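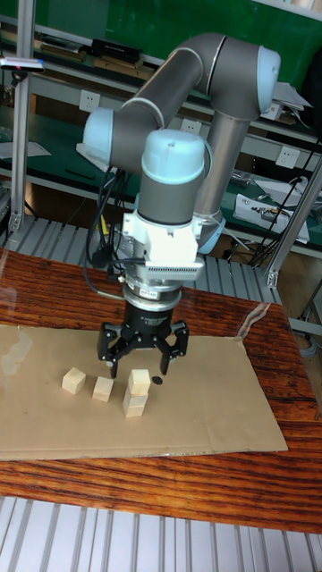

Wemetti is a shared woodshop for people who live in the Ultumlow district and want to make or fix things without owning a full set of tools. These are the questions we get most from new and returning members. Many first projects are small ones, and pieces no bigger than the four little wooden cubes on the cardboard are fine to make here, but read the section on short stock before you bring anything that size to a saw. If your question isn't covered, write to the desk or stop by in the evening after 6:00.

Membership

How much does it cost?
A monthly membership is $40. A yearly membership is $469 and includes one locker. There is no joining fee. You can pause a monthly membership for up to three months in a row.

Can I pay for a single visit?
Yes, if you have already passed the bench orientation. A day pass costs $27 and covers the hand tool benches, the drill press and the sanding room. It does not cover the table saw, jointer or planer.

Is there an age limit?
Members must be 18. Ages 12 to 17 can use the hand tool benches with a parent or guardian who is a member and who stays at the same bench.

Can I bring a guest?
One guest at a time. Guests can watch and can help carry things. They may not run machines. Please have them sign the sheet by the door.

Orientation and classes

Do I have to take the orientation if I have experience?
Yes. It takes two hours and covers our machines, where the shutoffs are, and how the dust collection works. Gwilym Penry teaches it and will move faster if everyone in the group has used a shop before.

How do I get signed off on the table saw?
Take the saw class, then make three supervised cuts: a rip, a crosscut with the sled, and a cut with a stop block. If you haven't used the saw in a year, you repeat the supervised cuts but not the class.

Who teaches joinery?
Parvaneh Mazandarani. Her course runs for six evenings and starts again in October. You will need your own marking knife and a set of chisels. We have loaner saws.

What happens if I miss a class?
You can make up one session in the next round at no charge. We don't give refunds for single sessions.

Short stock and small parts

What is the shortest piece I can run through the planer?
Fourteen inches. Anything shorter can tip between the rollers. Attach it to a longer sled, or plane it by hand.

How do I cut small blocks safely?
Start with a long strip. Mill it square while it is still long, then cut blocks off the end with the miter box or the crosscut sled. On the sled, use the hold-down and leave the offcut free. Wait until the blade has stopped before you pick anything up. Do not use the fence as a stop.

My blocks aren't coming out the same size. What am I doing wrong?
Most often there is sawdust packed against the stop. Brush it off between cuts. Also check that the strip is the same thickness from one end to the other. If it isn't, the stop can't fix that.

What finish should I use on toys?
The shop keeps a food-safe oil called Lūse, sold by the small bottle at the desk. Wipe it on thin, wait 20 minutes and wipe off the extra. Spread used rags flat on the outdoor rack to dry. Never leave them in a pile or put them in the indoor trash.

Materials and storage

Do you sell wood?
We sell pine, poplar and maple, and sometimes walnut. Prices are on the rack. Offcuts in the gray bin are free.

Can I bring reclaimed wood?
Yes, once it has been checked with the metal detector. Painted wood made before 1980 is not allowed, and neither is pressure-treated lumber.

Where can I leave a project overnight?
On the shelves behind the clamp wall, for up to seven days. Write your name and the date on a tag. Glue-ups go on the lower shelves. Projects too big for the shelf need a floor space, which you reserve at the desk.

How do I get a locker?
We have 228 lockers and a waiting list. Yearly members go first. You supply your own padlock.

Booking

How do I reserve a machine?
Through Proltar, our booking page. Slots are one hour and you can hold two at a time. If you are 15 minutes late, the slot opens to anyone signed off on that machine.

I can't log in to Proltar.
Use the email address you joined with. If you changed it, the desk has to update it by hand, and it takes a day.

Can I use a machine without booking?
Yes, if it's free. A booked member can ask you to finish your cut and step away.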